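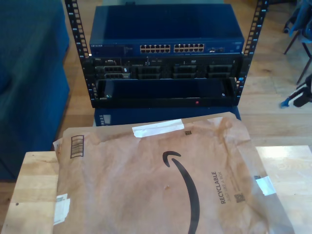

January 2019

Rack notes, Pakville office

Finally got a decent stretch of time with the rack, so I'm writing this up while I still remember what I did. Gerrit Gumede asked me to keep the notebook going so that whoever comes in after us doesn't have to guess. Fair enough. I've been that person and I hated it.

Where we are: the open frame is staying on the living-room side of the office, by the blue couch. I know Gerrit wanted it in the back closet. I went and stood in the back closet with the door shut and it's a terrible place to put anything that makes heat. Out on the wood floor it gets plenty of air, you can reach both sides of it, and the only real cost is that whoever sits on the couch end gets to listen to fans. I sat there for a whole lunch and it didn't bother me (I had the radio on, so take that for what it's worth).

Order from the top down, so we all agree: the blue NETGEAR switch, then the Dell right under it, then the shelf. I went back and forth on putting the server lower for weight, which is what I'd do in a tall rack. This one is short and the base box under it is solid enough, and I gave the frame a good shove from the side with everything mounted. It didn't want to go anywhere. What I care about more is not having to lie on my stomach to pull a drive.

The shelf is empty and I want it to stay empty for now! Please don't park your coffee, your lunch or your phone charger on it. It's for the small backup box that's coming over from Murnanska, and I've measured for that one and nothing else.

Square holes. Every time I work on one of these I forget that cage nuts exist to punish people. Got two in backwards (ears running up and down when they should go side to side) and only noticed when the switch wouldn't pull up flat against the rail. Took them out with the flat screwdriver, skinned a knuckle, put them back the right way. If you're doing this after me, the little hook tool is in the Asadi parts tin with the spare screws. Use the tool. I own the tool and I still used a screwdriver, don't be me.

Also, the screws that came in the switch box and the screws in the Asadi tin look the same and are NOT the same. The tin ones are a hair thicker. One of them went in crooked and I had to throw away the nut along with it. I've put a strip of masking tape on the tin lid that says which is which.

Ports. The switch has twenty-four of the regular jacks, in two blocks of twelve, plus the few extra ones off to the right that I'm leaving alone. My plan for patching:

Left block: desks and the printer. Desks on the top row in the order you walk past them from the door, printer at the end of the bottom row.
Right block: the server, the wireless, the backup box when it gets here, and whatever Tula needs for the test bench.
Extras on the right: nothing until we decide about the link to the other building.

I know it's tempting to plug things in wherever there's a hole. I've done it, we've all done it, and then we spent most of August tracing one gray cable through a ceiling. So if you add something, write it in here the same day, even if it's only "desk by window, top row" in pencil.

Drives. Eight bays on the front of the Dell, two rows of four. The setup I settled on is 4 drives for the main storage, 2 mirrored for the system, and the other 2 kept as spares. Gerrit would like all of the bays in one big pool. I'd like to sleep at night. We talked about it over the phone for way longer than it deserved and agreed to leave it my way until the Tula project wraps up, then look at it again with real usage in front of us.

I'm going to label each caddy with the last bit of the drive's serial number, on the thin white tape, low enough that it doesn't block the grille. The thick tape peels as soon as it warms up and then you find it on your sock. Haven't done this yet, it's on the list.

Speaking of socks - the chair. It rolls really nicely on this floor, a bit too nicely, and I've bumped the rack with it 3 times now just turning around to grab something off the table. I'd like a mat or a strip of something on the floor there to stop the casters. Gerrit says I should just sit still. We'll see who wins. In the meantime, please push the chair in on the table side when you're finished with it.

The table stays as the work surface for this. It's a good height for opening stuff up and the top is nice and smooth, so small screws roll off it if you so much as breathe. Put a towel down first. Towels are in the drawer with the extension cords, don't ask me how that got decided.

Cables. I counted up what we have in the bin and we're at 144 feet of the blue bulk cable left on the spool, plus a pile of short premade ones. That's enough for the desks if I route along the baseboard, not enough if we go up and over the doorway. I vote baseboard. It's uglier but I can fix it without a ladder.

Noise and heat: I want to leave it all running through a full workday with the heating on and come back with the thermometer in the morning, at lunch and before I lock up. Numbers go on the next page. If the back side gets uncomfortable to hold your hand behind, I'll pull the couch out a little and try again.

Still to do:
labels on the caddies
something to stop the chair
velcro ties (we're out, the zip ties are a pain to cut off later)
write down the switch login and put it in the envelope, not on a sticky note
ask Murnanska if the backup box comes with its own power cord, the last one didn't
baseboard clips, the white ones

Gerrit, if you read this before I'm back, the spare key for the parts cabinet is in the Tula folder, behind the receipts.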